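Groveo Writers, spring catch-up

I've been meaning to write up our spring get-together for ages, and it's now April 25, 2021, so I'd better get on with it before I forget who read what!

We met online again, 13 of us this time, and the theme was "a journey that went wrong". You had to keep it under 1,545 words, which is an odd limit I know, but it's the length of the very first piece anyone read out to the group and we've stuck with it ever since. Mine was about missing the last train out of Riihimäki in January with one glove and a cheese sandwich. I'd cut it down from almost double and I still think the ending drags a bit.

Teemu Saarinen went first (brave man) and read a lovely thing about his grandmother's boat. I had to switch my camera off for a minute. Then we had two poems, a ghost story set in a motorway café, and the opening of a novel that I badly want to read the rest of. 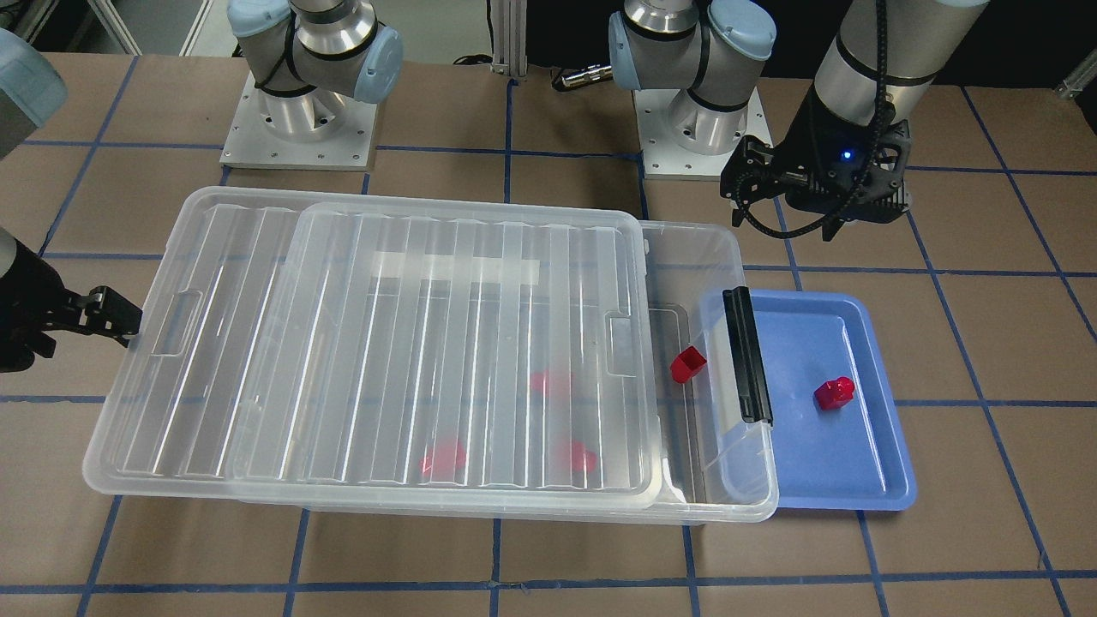

My own novel is crawling along, thanks for asking. I'm at chapter 50 of what was supposed to be 80 very short ones, and the middle has gone all baggy on me. So last week I gave up on the notebook and planned it properly, on a big sheet of brown paper marked off into large squares with blue tape, like that tabletop, one square for each chunk of the story. It took a whole evening and my knees haven't forgiven me, but I can see now that my poor heroine vanishes for three squares running. She'll have to come back from her aunt's a good deal sooner.

Next time the theme is "the neighbours", so do send me your pieces a few days ahead if you want to read. New people are very welcome, and you can just listen if you'd prefer.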